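一锅汤要从前一天晚上说起：和Korkumero汤铺的老板娘聊了一下午

2019年1月　饮食访谈
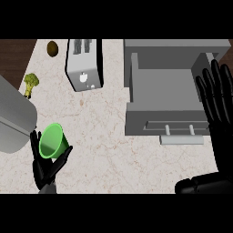 先喝一碗再说

我到Korkumero的时候离开门还有一个多小时，她从后厨探出半个身子，头发用一根筷子别着，第一句话是：“吃了没？没吃就先喝一碗，空着肚子聊汤聊不好的。”

于是这场采访是从一碗韭葱土豆汤开始的。我本来打算喝两口意思一下，赶紧开录音，结果一碗见了底，录音还没开。太好喝了！汤面上什么都没放，没有奶油画的圈，也没有香菜叶子，颜色甚至有点灰扑扑的，可是一入口，那种葱慢慢熬出来的甜，从舌头两边一直漫上来，后面跟着一点点胡椒的辣。我问她里面是不是放了高汤，她很得意地摇头：“清水。就是清水，加盐，加黄油，加时间。”

Korkumero开在一条不太好找的小街上，店面很窄，一张长条桌从门口一直通到出菜口，客人挨着坐，想夹着胳膊肘不碰到旁边的人是不可能的。菜单写在一块黑板上，每天只有三种汤，配面包，卖完就关门。开店之前她在一家公司做了13年的档案管理，每天跟文件盒子打交道。“我对‘什么东西放在哪里’这件事特别敏感，”她说，“这个毛病在厨房里倒是派上大用场了。我闭着眼睛都能摸到月桂叶。”

我问她怎么会想到开汤铺。她想了很久，久到我以为她没听见。

“那年冬天我生了一场病，病不算重，就是拖得长，吃什么都没味道。我住的那栋楼，楼下有人家每天傍晚煮汤，味道顺着楼梯上来。我不认识他们，到现在也不知道是哪一户，可是我每天就等那个味道。等我病好了，第一件事就是去买了一口大锅。”

她说那口锅现在还在用，锅底有一块地方烧变了色，怎么刷都刷不掉，她也不打算再刷了。

葱姜蒜以外的底子

聊到做法，她整个人都亮起来了，手开始在空中比划，一会儿切，一会儿搅，有一次差点把我的杯子扫到地上去。

“很多人写信来问我汤为什么不香，我都先问他们：你炒底料炒了多久？十个里面有九个说，炒到变软就加水了。太早了呀！洋葱变软的时候，它的甜味才刚刚醒过来，你这时候倒一锅水下去，等于把人家刚叫醒又按回被窝里。”

她的办法是小火、加盖、少量油，再撒一小撮盐，让洋葱自己出水，在自己的水里焖。中间要掀开盖子看几次，翻一翻，闻一闻。她特别强调闻。“生洋葱的味道是冲的，往鼻子里钻。焖着焖着，有那么一下，冲劲没了，换成一种有点像烤面包皮的甜香。闻到这个味道，再等一小会儿，就可以往下走了。”

我说我家里煮饭时间紧，下班回来恨不得二十分钟就开饭，哪里等得了洋葱。她完全没有不高兴，反而拍了一下桌子：“所以要前一天晚上做嘛！你洗碗的时候，旁边灶上空着也是空着，把洋葱焖上。你碗洗完了，台面擦完了，它也差不多了。关火，放凉，进冰箱。第二天回来加水加菜，二十分钟，真的够了。”

她管这个叫“存底子”。店里的冰箱有整整一层专门放底子，装在扁扁的盒子里，盖子上贴着纸条，写日期，也写脾气。我以为我听错了，她就去拿了一盒给我看，纸条上果然写着“偏甜，配豆子”。另外一盒写的是“火大了一点，做深色的”。

“同样的洋葱，同样的锅，每次出来都不太一样。你不记下来，第二天就忘了。我以前给文件写标签，现在给洋葱写标签，说起来也没转行。”

除了洋葱，她常用的底子还有西芹加胡萝卜，茴香头加一点点橙皮，还有一种是纯粹的大蒜。大蒜那一种我特别想学，当场讨了做法：整颗的蒜瓣，不切不拍，连着皮用水煮三遍，每煮一遍都把水倒掉，第四遍才换成油，用最小的火浸着，浸到一捏就化。她说煮三遍是为了把辣气赶走，只煮一遍的话，汤喝到后来嗓子会发紧。

“有客人喝完问我，今天这个是不是放了栗子？我说没有，是蒜。人家不信，又要了一碗，说要再确认一下。”她笑得肩膀直抖，“欢迎确认，天天来确认都行。”

清水，还是高汤？

这个问题我一定要问，因为我自己就是高汤派，家里冷冻室常年冻着鸡骨头，像在过冬一样。

她的立场出乎我的意料。店里有高汤，每周熬两次，可是三种汤里头至少有一种是只用清水的，雷打不动。

“高汤是很好的东西，我一点都不反对。可是它的声音很大。你要是想听清楚一根韭葱在说什么，旁边有只鸡一直在唱歌，就听不清了。”

她建议刚开始学煮汤的人，头一个月都用清水。她说用清水煮，哪里没做好马上就露馅：底料炒得急了，尝得出来；盐放晚了，尝得出来；菜不新鲜，更是一口就知道。等清水汤煮得自己爱喝了，再去熬高汤，那时候会发现高汤也能熬得比以前好，因为舌头已经练出来了。

说到盐，她有一个习惯我觉得特别值得抄下来：分三次放。炒底料的时候放一次，加水以后放一次，关火之前再放一次，每次都只放自己以为需要的一半。“人对自己下手有多重是没有数的，”她说，“尤其是饿着肚子煮饭的时候，手特别重。”

她还不用勺子直接从锅里舀来尝。她有一排小白瓷杯，舀一点进去，端到离灶台远一点的地方，晃一晃，等它凉下来一些再喝。站在锅边上尝，满脸都是蒸汽，鼻子早就被香味灌满了，什么汤都觉得好。我回家以后试了，真的不一样！我那锅以为已经完美的番茄汤，端到窗边一喝，淡得像在发呆。

蔬菜要分先后

我们聊到一半，供货的车来了，她跑出去搬了几趟，回来的时候额头上都是汗，手里还举着一棵卷心菜给我看，要我听它的声音。她用指节敲了敲，梆梆响。“听见没有？实心的。这种天气的卷心菜是一年里最好的，霜打过，甜。”

她的菜大部分来自一个叫Firkov的农场，少部分去Stenero市场自己挑。Firkov那边每个星期只告诉她有什么，从来不问她要什么，她一开始很不习惯，列好的菜单老是作废，后来干脆不列了。黑板上的三种汤，要等车到了才写。

“有一个星期，来的全是芜菁。箱子一打开，芜菁；再打开一箱，还是芜菁。我站在那里笑了好久。那个星期我们做了芜菁苹果汤，芜菁咖喱汤，烤芜菁打的浓汤，连配面包的酱都是芜菁叶子做的。客人倒是很捧场，有一位到现在还问我，芜菁周什么时候再来。”

我请她讲讲下锅的先后顺序，这是我自己最没把握的一块，总是胡萝卜还硬着，西葫芦已经找不到了。

她说她心里有一张“地图”：长在土里面的先下，长在土上面的后下，叶子最后下。土豆、胡萝卜、欧防风这一类，跟着底料一起下锅，先在油里滚一滚，让边角沾上一点颜色，再加水。南瓜切大块，晚一步。花菜和西兰花更晚，而且梗和花要分开，梗削掉外面那层老皮，切小丁，比花早下几分钟。菠菜之类的叶子，关了火再放，用余温烫一烫就行。

“西兰花最怕的就是煮过头，一过头那个味道就出来了，整个屋子都闻得到，小孩子不爱吃西兰花，多半是被这个味道吓的。我做西兰花汤，花的部分在滚水里只待三分钟，捞出来，跟梗煮的汤一起打，颜色绿得不得了！”

豆子是另外一条线。她坚持豆子单独煮，煮好了再跟汤会合。混在一起煮也能熟，可是煮豆子的火候和煮菜的火候根本不在一个节奏上，总有一边要吃亏。煮豆子的水她舍不得倒，留着调浓淡，比什么都好用。

我问她怎么看待剩菜汤，就是冰箱里有什么丢什么的那一种。她说她最爱的就是这种汤，但有一条规矩：得选一个主角。

“冰箱里有半根萝卜，两个蘑菇，一把快蔫掉的香芹，一个番茄，你全丢进去，大家都在说话，谁也听不清。你问问自己，今天是谁的汤？好，今天是蘑菇的汤。那就把蘑菇先煎得焦焦的，别人都切得小小的，给它伴奏。番茄今天就不要来了，番茄一来，就变成番茄的汤了。”

打还是不打

说实话我没想到“要不要打成浓汤”这件事可以聊半个小时。

她的店里三种汤，一种打得很滑，一种只打一半，一种完全不打。她觉得这三种口感给人的感觉完全不同：滑的汤是安慰人的，适合下雨天，适合牙疼的时候；有料的汤要嚼，吃完有饱足感，干活的人喜欢；打一半的那种最难，也最好玩。

“打一半的秘诀是，舀出来一部分打，打完倒回去。千万别把机器伸进锅里随便搅几下，那样大的还是很大，碎的碎成渣，吃起来乱七八糟。”

打浓汤还有一个她反复提醒的地方，就是土豆。土豆放多了，机器一打就会起胶，黏黏的，拉得出丝来。她的解决办法是把土豆捞出来用筛子压，剩下的东西放心打，最后再拌到一起。麻烦是麻烦一点，可是我喝的那碗韭葱土豆汤就是这么来的，喝过的人都会觉得值得！

我又追问了一句奶油的事。她说她几乎不放奶油，想要顺滑的时候，她会放一把提前泡过的白米，跟蔬菜一起煮烂了再打。米的味道很淡，不抢戏，打出来像缎子。燕麦也可以，不过燕麦放久了会越来越稠，适合当天喝完。

“要是实在想吃奶油，那就痛痛快快放在碗里，最后舀一勺上去，冷的，让它自己慢慢化。喝一口热的，碰到一点凉的，多开心啊。煮进锅里就吃不到这个乐趣了。”

汤碗旁边的那块面包

面包是她自己烤的，只有一种，黑麦掺小麦，壳很厚，切的时候掉得满桌都是渣。她说她对做面包没有野心，只想要一块“能把碗底擦干净”的面包。气孔太大的不行，汤从洞里漏出去了；太软的也不行，一蘸就断在碗里。

隔夜的面包她更喜欢，撕成块，拌橄榄油和一点磨碎的硬奶酪，烤到响脆，撒在汤上。再隔一夜，就直接拿去煮面包汤：蒜、番茄、面包，煮到分不清谁是谁，凉一凉再吃，比滚烫的时候好。

我问她有没有一款汤是她怎么也做不好的。

“有！洋葱汤。”她几乎是喊出来的，“你说好不好笑，我天天跟洋葱在一起，可是正正经经的洋葱汤，上面盖面包和奶酪去烤的那种，我做出来就是不对。甜过头了，腻。我试过加醋，加酒，换洋葱，都不对。上个冬天我去Wong吃了一次，人家那个做得真好，我吃完坐在那里不想走。”

Wong是隔两条街的一家小馆子，跟她的店没有任何关系，她却在采访里夸了人家起码有十分钟，从碗的厚度夸到奶酪边上烤焦的那一圈。她还叮嘱我一定要写进去，说大家来Korkumero喝完午饭的汤，晚上可以去Wong喝洋葱汤，一天两顿，很完整。

笔记本

快到开门时间了，她把笔记本拿出来给我翻。是一本硬壳的大本子，封面油渍斑斑，里面每一页写一款汤，到我去的那天一共写了111款。有些页面写得密密麻麻，箭头画来画去；有些只有一行字。我最喜欢的一页上面写着：“欧防风+梨。不要加姜。不要加姜！”底下隔了几行，换了一种笔，写着：“又加了姜。”

还有一页被折了角，是一款栗子汤，旁边记着用量，栗子肉400克，水刚刚没过，西芹一根，百里香两枝，盐，黑胡椒。没有别的了。她说这款汤她每年只在11月做，过了那个月，栗子就没那么水灵。写法也很简单，她大大方方让我抄走：西芹切细，用黄油小火焖软，放栗子肉和百里香，翻几下，加水，小火煮到栗子用勺背一压就碎，拿掉百里香的枝子，打滑，再过一遍筛。喝之前多磨一点黑胡椒，要磨得粗。

“过筛这一步你可以偷懒，我有时候也偷懒，”她压低了声音，“但是过了筛的那一碗，真的会让人闭上眼睛。”

她每过一段时间会把老的汤拿出来重新做一遍，看看自己的口味变了没有。第21款是扁豆汤，她最近刚重做过，把原来的孜然减了一半，又添了一点柠檬皮。旧的写法她没划掉，新的写在旁边空白处，挤得歪歪扭扭。

“我以前喜欢味道重的，现在越来越清淡。也可能再过几年又变回去，所以旧的不能划。万一哪天我想它了呢？”

我问她会不会出书，她连连摆手，说她写东西太慢，一个“适量”能改三天。我说那您教教读者，只能记住一件事的话，记什么好？她皱着眉头想，外面已经有人在推门，铃铛响了两下，她一边往后厨走一边回头冲我喊：

“煮多一点！汤要煮多一点，第二天的比较好喝！”

我留下来又喝了一碗。是胡萝卜的，打了一半，上面撒了烤得很脆的面包块，我旁边坐着的先生喝完以后很认真地用面包把碗擦了一圈，又伸手去拿第二块。

Korkumero的汤每天中午开始供应，卖完为止，不接受预订。想喝滑的那一种最好早点到，它总是第一个卖完。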